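Is a white carved vanity with a rose mirror worth keeping in an all-white loft space?

Posted in Furniture & Decorating
Viewed 1,569 times

Nesrin Sezer

I took over the ground floor of a converted shop in October and some furniture came with it. Most of it I can live with. What I can't make up my mind about is the vanity table. It's white, with curvy carved edges and a little drawer, and there's an oval mirror on top with roses all over the frame. Everything else in the room is plain and square, so it looks like it wandered in from a wedding store.

The previous tenant swore it was solid wood, handmade, "a Rozīte piece," and wanted 747 for it on top of the deposit. I said no. She left it behind anyway, which tells me something about how much she believed her own price. I can't find a label or a stamp. A dealer I emailed offered 109 without coming to look, and I don't trust that number any more than hers.
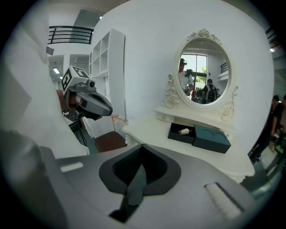
The vanity and its mirror on the right, with the shelves and mezzanine railing behind.

What I want to know: does it have to go? My sister says paint it black to match the railing. A friend says antique it with wax. Both of them have ruined furniture before, so I'm asking strangers. I could use a mirror downstairs, but I don't want to build a whole room around one table I didn't choose.

Also, how do you clean the dust out of carved roses? I've tried a cloth and it just moves the gray into the corners.

Titorell

I'd be suspicious of "handmade" until you've looked at the back. Pull the drawer all the way out and turn it over. If the bottom is thin board stapled on, and the inside corners are butted together with glue, it came out of a factory and 109 is a decent offer. If you see hand-cut joints, get somebody to look at it in person before you sell or paint anything.

Next, the roses. A lot of frames like this are cast resin with a coat of white on top. Find a chip or a rough spot around the back and look at what's under the paint. Resin is usually one even color all the way through with no grain. Tapping it is supposed to work too, but I've been fooled by that more than once. I wouldn't decide anything on the sound.

Don't paint it black. I know everybody says black makes old furniture look modern. What it does on carving is hide the shadows, and then you've got a lumpy black thing. Wax is worse in my opinion, because dark wax in white carving looks like dirt from across the room, and you already have dirt.

For the dust, use a dry soft paintbrush, an inch wide or smaller, and hold the vacuum hose in your other hand an inch or two away. Start at the top and work down. Only after that use a damp cotton swab with a drop of dish soap in the water, and wipe it dry as you go. Keep water away from the edge of the glass. If it creeps behind, the silver can go black and you can't fix that at home. Skip the spray polish.

As for whether it fits, your shelves and walls are already white, so it blends in more than you think. I'd take the mirror off the table (check whether it's screwed on or just standing there) and try the two in different spots for a couple of weeks.

Usar

just paint it. white furniture goes yellow eventually anyway, I did mine with 6 coats of chalk paint and it looks fine unless you touch it

Trudent

Six coats that look fine unless you touch them is not a recommendation.

I mostly agree with Titorell, but I'd skip the drawer detective work if all you want is a mirror. Old joints don't make a table useful. Sit at it. If your knees hit the front and the drawer is too shallow for anything but hairpins, you have your answer, and the mirror can stay without it.

One thing I'd check first is your rental paperwork. People leave furniture behind and then remember it three months later, usually right after it's been sold. Get a text from her saying she doesn't want it back. Then email two more dealers and don't mention either price.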